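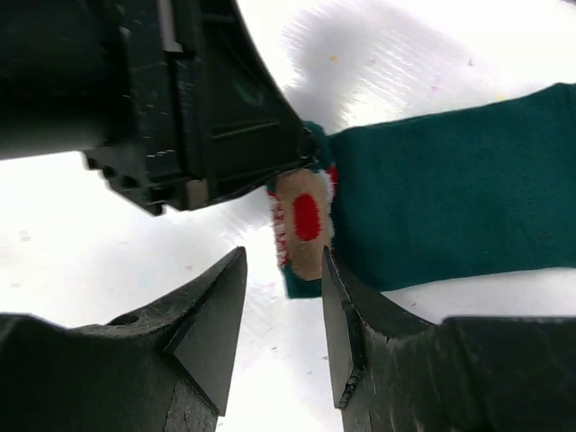 Most of the rules at Korkero's folding shop fit on a single sheet of paper taped beside each work cell. The sheet is dated May 2, 2018, and it replaced a binder that few of the operators had opened. Jerome Mercado, who runs the floor, wrote it after a month of standing at the cells with a pencil. He wanted rules that dealt with the goods people handle every day. A teal sock with a tan heel patch and a red oval on the heel is a fair example. Between the black parts of a gripper, against a bright white surface, the heel is easy to find. Put the same sock on a dark table and the teal starts to get lost. So the first rule on the sheet covers the table: white, wiped at the start of the shift, with no tape or labels left on it.

The second rule is about fingers. Gripper tips wear, and a worn edge can catch a knit and pull a loop. Before the sheet went up, tips were changed when they broke. Now an operator runs a scrap of nylon stocking along both inner faces every 100 picks. If the nylon snags, the tips come off and go in the red bin. Scratches on the outside are left alone.

"People were throwing away good parts for looking old," Mercado says. "Then they'd keep a bad one that looked fine. The stocking settles it."

Korkero has 32 cells. They sort and pair socks for Lasard, a hosiery wholesaler, and for two smaller customers. The work is light and the arms are slow, but the shop still treats them as machines that can hurt somebody. Hands stay out of the cell while the arm has power. To free a stuck garment, the operator presses stop, waits for the light to go out, and opens the guard. Pulling on the fabric while the gripper is closed is not allowed, even with the arm stopped, after a cuff let go suddenly last year and an operator hit her elbow on the guard post.

Ariel Magbanua audits small automated shops for Cabrera, a safety consulting firm. She has visited Korkero twice. Her main complaint on the first visit was the logbook, where jams were entered as "jam" and nothing else.

"I can't do anything with that word," she says. "I need the item, which end it was held by, and what the operator did next."

The log now has a column for each. Cell 14 had 50 entries in its first stretch under the new format, most of them for socks picked up near the cuff. The grip point was moved toward the heel, and the entries dropped off. Magbanua would like the same columns used at the Peronano plant across town, which runs similar equipment and keeps its log on a whiteboard that gets erased.

There is still disagreement over grip force. The sheet gives one setting for all knits. Some operators want a lower one for fine dress socks and have been keeping the rejects to make their case. Mercado has agreed to a trial in June on two cells. Until then the single setting stands, and any change to it has to be signed for.

The sheet carries a form number in the corner, 3709, and a blank line at the bottom for suggestions. On the copy at cell 9, somebody has written "bigger print."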